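Long post about the block stacking failure in our simulator, for anyone who asked why the numbers got pulled.

The task is simple. An arm with a two-finger gripper picks up wooden letter blocks and stacks them on a small square board. We run it in sim first, then on the real arm at the Waltcombe lab.

Last batch was 40 episodes. The success checker passed 38 of them. I was happy with that for one evening.

Then I watched the replays. In 22 of the passed episodes the top block wasn't resting on anything when the checker fired. The fingers had opened, the block was hanging a hair above the others, and the checker called it a stack.

Cause, part one: the checker only looked at block height and whether the gripper was open. It never asked if the blocks were touching, and it never waited for anything to settle.

Cause, part two is worse. After the Kiro update the blocks kept a leftover grip constraint for a few steps after release. So the block stayed put in mid-air, then dropped. Sometimes it landed fine. Sometimes it slid off the board and onto the table.

The 2 episodes marked as failures were real failures, by the way. The checker was strict about the wrong thing.

Why this matters outside sim: the Arrieta policy was trained on these labels. It learned to let go early. On the real arm that means a dropped block, which is harmless. The same release code was due to go to the Visten cell next month, and the parts there are heavy and have sharp edges.

So the Visten rollout is on hold. I asked for that myself.

Fixes so far: the constraint is cleared on the same step the fingers open. The checker now needs contact between blocks and a full second with no movement. Old labels are marked bad - please don't train on them, even "just to compare."

Still open: one episode where a block ends up off the board and I can't get it to repeat with the same seed. If you've seen that on your end, send me the log and the physics settings.

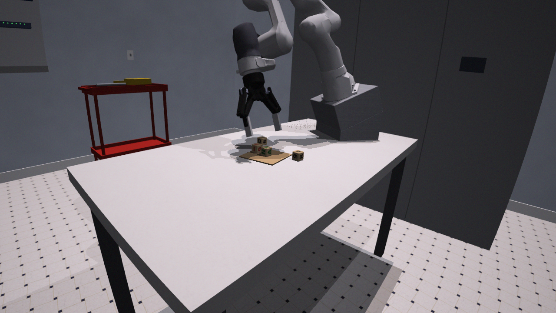
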